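Folding cell at Midwood: questions from staff

Last updated 2018-10-12

These are the questions that have come up most often since we told the Midwood laundry floor about the two-arm folding cell. Answers will be changed as we learn more. If yours isn't covered, put it in the box by the time clock or raise it with your shift lead.

What is being automated?

Cloth and small towel folding, and only for the colour-coded cleaning cloths we send out to offices and clinics. Sheets, gowns and table linen stay where they are. Midwood handles roughly 3,000 cleaning cloths on a weekday and they are the least popular job on the roster.

Who is supplying it?

The arms and software come from Prusia. Bosman is doing the safety assessment and the guarding. The contract is held by our parent company, Sostora, so invoices and service calls go through them and not through the Midwood office.

How does it work?

Two arms are mounted on opposite sides of one table. They take hold of a cloth between them, spread it and lay it down to be folded. Cloth is harder for a machine than a box or a bottle, as it never lies the same way twice.
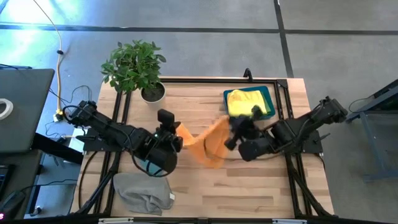

Gerrit Dekker wrote in to say that the folding was never the slow part for him, it was sorting the blues from the greens when they come out of the dryer in one lump, and that if the arms can't do that he'll still be standing there all morning. He also asked whether anyone had timed the sorting on its own.

Will it sort as well as fold?

Not at first. Sorting stays with people until at least February. Gerrit's point about timing is fair, and the sorting bench will be timed separately for two weeks before the cell starts.

Will anyone lose their job?

No positions are being cut at Midwood because of the cell. Four people are on cloth folding now. Two will stay with the cell as operators and two will move to dispatch, where we have been short. Hourly rates don't go down for anyone who moves.

Is it faster than we are?

No. An experienced folder will beat it easily. The target for the first stage is 400 cloths a shift, which a good folder passes before lunch. The case for it is that it can run through breaks and the late shift, and that it takes some of the repeated wrist work off people who have been doing it for years.

What does an operator do?
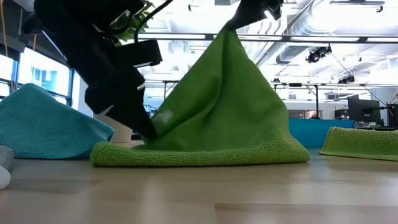

Operators are trained over three days, paid at the normal rate, and no computer background is needed. Most of the job is loading, checking finished stacks and clearing faults. You will also be asked to judge when to step in. A towel hoisted by one corner, with its lower part still spread in a rumpled heap, is no reason to press stop – give the arms time to work. If a cloth is snagged, stop the cell and wait for the green lamp before you reach in.

Can I refuse to work beside it?

You can ask for another station and we'll try to arrange it. Talk to your shift lead first. You can also stop the cell at any time if you think something is unsafe, and you won't be marked down for lost output.

Are we being recorded?

The cell's cameras point at the table. Footage is used for fault finding and is not used for attendance or performance reviews. The written policy is on the noticeboard outside the lunch room.

What happens when it breaks down?

Cloths go back to the hand-folding bench, which is staying in place. Operators log the fault on the sheet beside the cell and call the Sostora service line.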